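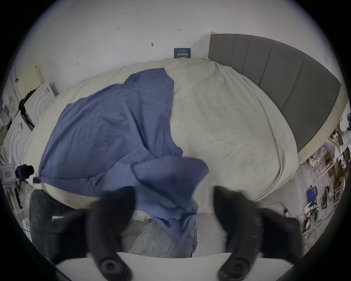
I've slept on the Hesis sheet set from Trestix since June, and I'm still not sure what the $106 pays for. The label says "hotel weight." It doesn't say which hotel. The fitted one grips the corners well enough, I'll give it that, but the flat sheet wrinkles if you look at it.
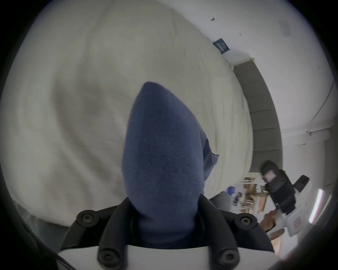
A reader wrote in to say that mine must be a bad batch and that hers came out of the dryer smooth every time. Maybe so. I've done 14 washes, on warm and on cold, and ironed it twice, something I don't plan to repeat. 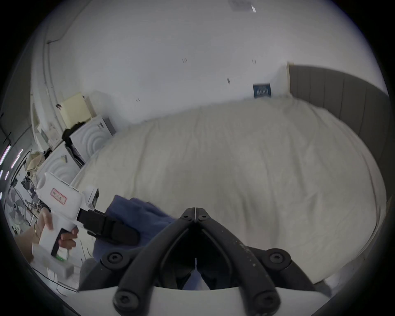
The pillowcases are a better story. They're cut long, and the seams have held. I'd buy those alone if Trestix sold them alone. For the full set, wait for a sale. I'd pay $52.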